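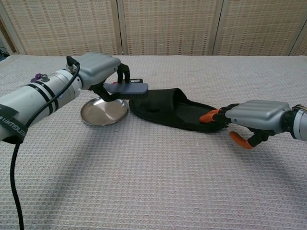 We use cookies to remember your login and to count visits. Accept / Manage settings

Forums > Shop Talk > Automation & Equipment Buying

Reading time: 6 min

Thread: Two-arm cell for shoe cleaning, does the budget make any sense?

yolandi_n
I run the back room for a rental and resale outfit. Footwear mostly, slides and sandals in summer, sneakers the rest of the year. Each pair gets a scrub, a wipe and a look-over before it goes back on the shelf. My boss came home from a trade show in February convinced we should buy a two-arm cell with proper fingered hands to do the scrubbing. I am not convinced. I've been told to put a number on it anyway.

The quote is from Cirketti and it covers two arms, two hands, the table, install and a training period. Service contract is separate. They won't commit to a pairs-per-hour figure in writing, only "application dependent." We do 552 pairs in a normal month and 2451 over the whole summer season, if that helps anybody.

What am I forgetting to budget for? And has anyone here bought one of these for soft goods and still been using it a year later?

Yolandi

grommet_and_co
552 pairs a month is a part-time job. Maybe not even a full part-time job. Stop there.

vusi.oosthuizen
Depends what a scrub takes. If it's two minutes a pair you have no case at all. If it's 10 you have 92 hours a month and then it's worth doing the math. Which is it?

yolandi_n
Closer to 10 with the drying and the look-over. The scrubbing alone is less than half of that. And the cell only does the scrubbing, as far as I can tell from the quote. Somebody still has to bring the shoes, take them away, dry them and decide if they're fit to go out.

vusi.oosthuizen
So cut the 92 in half before you start, then take off the time somebody spends loading and unloading. I'd be surprised if you save 30 hours a month. Price that at what you pay and put it next to the service contract by itself, without the purchase price. I bet the contract alone eats most of it.

Dineo K.
I'm going to disagree with the pile-on a bit. We have a two-arm setup from Durrani in our sample room and I'd buy it again. One hand steadies the part, the other works on it, and for odd shapes that beats any fixture we ever made. A sandal on its side is a lousy thing to clamp. A hand can just put a finger on the toe and hold it there.

grommet_and_co
A bench vise with rubber jaws can hold a sandal there too. I own four.

Dineo K.
And you re-clamp it how many times per shoe? Upper, footbed, sole, both sides of the strap. The fixture is where the time goes.

grommet_and_co
Then hold it in your left hand and scrub with your right. I've been doing it since I was nine.

zharahap
Service tech here, small stuff, mostly hands and grippers. Things people leave out of the budget, from the calls I go on:

Fingertips. They wear, and anything with bristles and grit near it wears faster. Ask for the price of a full set per hand and how many sets the vendor thinks you'll go through in a year. Then ask an existing customer the same question and compare.

Cables. On a lot of these the cable comes out of a connector on the forearm and hangs in a loop. Looks fine in the showroom. In a wash area it catches on things and it gets splashed. Budget for sleeves, and for somebody rerouting them properly.

Water. Ask for the ingress rating on the HAND, not the arm. These are often different numbers and the one on the brochure will be the better one. If all they'll tell you is "suitable for light cleaning," that's a no.

Brushes. Sounds silly. Whatever brush it was set up with is the brush you're buying forever. Change to one with a fatter handle and somebody has to redo the grip. Buy a box of the same one up front.

Time to set up each new style. A slide with one wide strap is about as easy as shoes get. Ask to see it do a lace-up.

yolandi_n
That is very useful, thank you. The brush point hadn't crossed my mind. The water one had, and I've asked twice. I got a PDF about "robust design" both times.

lindiwe_m
Did they demo on your shoes or theirs?

yolandi_n
Theirs. A black slide, new as far as my boss could tell. Ours come back with sunscreen and beach tar on them.

lindiwe_m
Then you haven't had a demo. Box up a dozen of your worst and ship them over. Ask for uncut video of the whole dozen with the clock visible, failures included. And ask whether there's an operator steering it by hand off to one side. It's a fair way to show what the hardware can do, but you can't put it in a labor-savings column if a person is doing the moving.

Dineo K.
Agree with all of that. For the record ours was steered by a person for the first few months and the sales guy was upfront about it. We knew going in.

vusi.oosthuizen
Months? What did you book that under?

Dineo K.
Training. My finance lady was not happy. I still say it was worth it, but we're a sample room. We do low volume and strange parts and we've got people who like fiddling with it. I wouldn't have bought it to scrub rental sandals.

grommet_and_co
So we agree.

Dineo K.
On this job, sure. Don't get used to it.

tidewater_laundry
Nobody's mentioned the boring option. We bought a used rotary brush machine from a Toseo dealer that was closing out. You hold the shoe, the brush spins, there's a tray under it. It cut our scrub time hard and the only spare part in two seasons was a belt. Yes, you still need a person. You need a person with the robot too.

zharahap
Seconded, if there's a guard on it. Check that the used ones still have theirs.

yolandi_n
What would you put in the request if you had to send one? I think I'm going to be made to get a second quote no matter what I write.

lindiwe_m
Mine would be short.

- Sustained pairs per hour on our shoes, soiled, over a full shift
- Ingress rating for the hand and wrist, in writing
- Fingertip set price and expected life in wet brushing
- Who sets up a new style, how long it takes, what it costs after the first year
- Annual service cost for years one to three, with what's excluded
- Two customers we can call, using it on footwear or something soft
- Buyback or exit terms

If they skip a line, send it back. Dodero at least answers their paperwork, so you could try them for the second quote. I haven't bought from them so take that for what it is.

vusi.oosthuizen
Add floor space. We paid for a cell once and then paid again for moving the sink. Also a screen or a fence or whatever your insurer wants around it, and call the insurer before you sign.

grommet_and_co
Also add "one stool, one brush, one radio." Compare totals.

yolandi_n
Update for anyone following. Sent the list to both. One reply so far, covering three of the seven lines. Fingertip sets are 109 each, two hands, and they "recommend keeping spares on site." No life estimate for wet brushing. The hand rating is "available on request," which I had thought I was doing.

I've written it up as a no for this season with the rotary machine as the alternative, and said we'd look again if somebody cleans a dozen of our own shoes on video. My boss wants to go see the demo again first — I'm going along this time, with a bag of dirty sandals.

zharahap
Bring one with a buckle.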